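From: Colton Caron
To: shelter-ops list
Subject: Re: Re: what happens to the morning crew

Brock Campbell wrote:
> We board cats too, and Groretti has been after us to look at
> arms for the litter work. Before I say yes to a demo: what did
> it do to your people? Not the brochure answer, please. My
> morning crew has heard the word "freed up" before and they
> check their hours when they hear it.

Brock,

Fair enough. We're four months into the trial at Etbridge, and so far no one has lost hours. What they've lost is the right to complain about scooping, which some of them valued more.

The morning shift used to be 80 boxes before the phones opened. It still is. The arm works on one box at a bench with black curtains around it, and somebody has to set the bench: box here, trash can there with the lid open, scoop where the arm can get at it.
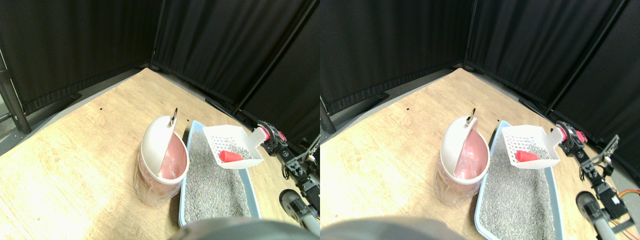
So the job title is still "kennel assistant" and the job is now partly stagehand. Danjuma Idahosa has done mornings longer than I've been manager and he is the best we have at it. He asked whether setting a table for a machine was in his job description. I looked. It wasn't, so we rewrote it and put him up a pay grade, and I'd do that part before the demo if I were you. We did it in month three and heard about it for all of months one and two.

Pei-shan Lo raised the thing I hadn't thought of. When you scoop a box you look at it, and you notice the cat who hasn't gone since yesterday. That never appeared on any task list, so it wasn't in the plan we gave Venkataraman either. We now have a paper sheet by each cage and a person who walks the row with it at 7. Progress.
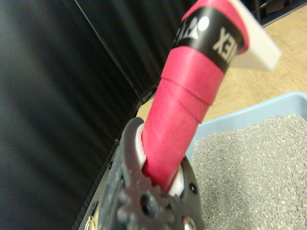
The other change is who gets called when something goes wrong. It used to be whoever was standing nearest. Now it's Siebe Dijkstra, who was hired for the boilers and has developed opinions about grip tape. He is owed a backup person and hasn't got one.

If Groretti quotes you hours saved, ask whose hours, and whether they counted setup. Our figure came with a very nice graph and no setup in it.

Happy to send the rewritten job description. Warport has asked for it too, so it's already had the swearing taken out.

Colton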